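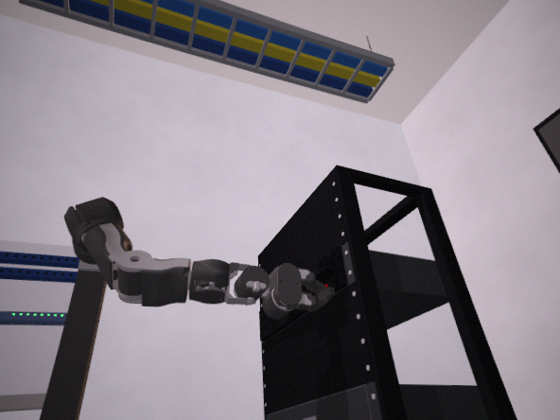
Simulated server room with the arm extended to the front of the equipment rack.

Planning a Rack Approach in Tulirora

This page explains how to plan and check an arm motion to the front of an equipment rack in the Tulirora simulator. It assumes that the Skollulska motion planner is installed and that the Prerklow scene package has been loaded.

Before you begin

Open the scene and confirm that the collision layer includes the rack posts, the top rails and the neighboring shelving. The cable tray under the ceiling is stored in a separate layer and must be switched on by hand. Plans computed without it are not accepted for review.

Step 1. Set the approach frame

Place the target frame on the front face of the rack, with its z axis pointing out of the face. Enter a standoff of 44 mm. The planner will bring the gripper to this distance first and will then switch to a straight-line move for the final contact.

Step 2. Set the planner limits

Set the joint speed scale to 2 percent for the straight-line move. Leave the default value for the free-space move. Enter 271 as the random seed so that other users can repeat the result.

Step 3. Run the plan and inspect the end pose

Run the plan and pause playback with the gripper at the rack face. Move the viewport camera low and look upward — wrist clearance is easier to judge from this side. Check the wrist housings against the units on the rack front, and the forked bracket for enough room behind them. 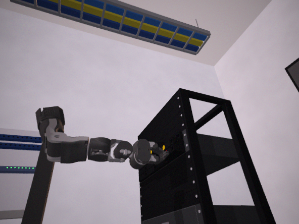
Step 4. Correct a failed plan

Error 203 means that the straight-line move has passed through a collision body. Increase the standoff and run the plan again. If the error remains, rotate the target frame around its z axis and return to Step 3.

Step 5. Save the trajectory

Export the trajectory to the Kandasamy log format. Save the scene file with it, including the state of every collision layer.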